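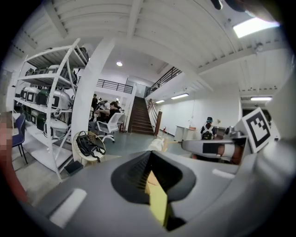 Hidden trade prices in a two-player game: keep or cut?

Rornik Tabletop Forum > Design Talk

Started by ayuba_aryee, January 2023

Hi all! Ayuba Aryee, long-time reader, first real post. I've been working on a trading game called Debnath since October and I'm having the best time with it. Two players run rival river ports. Each round you secretly set a price for one good, then both flip at once. Lower price gets the sale, but the higher price gets to move a boat. I love that flip! People lean in for it every single time.

My trouble is that by round 10 the player who's behind can't catch up, and the flips stop mattering. The deck is 23 cards. Do I shorten the game or change the pricing?

marshlantern wrote:
Oh, this sounds great. I'd cut it to seven rounds and see what happens before touching anything else. A simultaneous reveal is fun while you care about the answer, and seven is plenty for a game that size.

oltexfan327 wrote:
Going to disagree with marsh. Shortening it just hides the runaway leader. I'd open up the prices -- let the trailing player see the leader's card before picking. Imevitz does something close to this with its auction row and it's wonderful, you're never out of it.

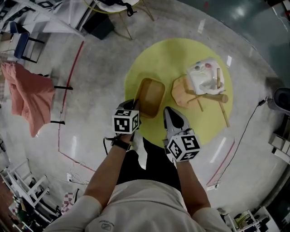
Reply from ayuba_aryee

Ooh, I hadn't thought of showing only one side. Wouldn't that kill the flip, though? It's the part I'd fight for.

marshlantern wrote:
It would kill it, yes. If one player always knows, there's no guess left. Sorry oltex, I adore Imevitz too, but it plays four and the table talk carries it.

oltexfan327 wrote:
Fair, I've only played it with a full table. What about a peek you have to pay for? 2 coins, trailing player only. Most rounds you'd still flip blind.

ayuba_aryee wrote:
Trying this tonight!! Coins are tight early on, so a peek would really hurt, and I like that a lot. I'll try marsh's seven rounds in a separate game so I don't mix them up.

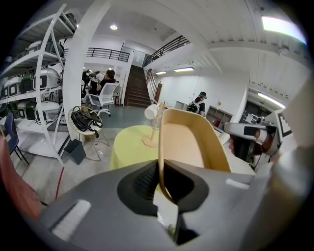 Mug tree on the round yellow table

pennywhistle_k wrote:
Jumping in to say please keep the boats. Giving the loser of the sale a move is my favorite bit of the whole thing, and if that move were worth more you might not need the peek. Can boats block a port?

ayuba_aryee wrote:
Not yet, but now I want them to! Cards are coming out of the box again.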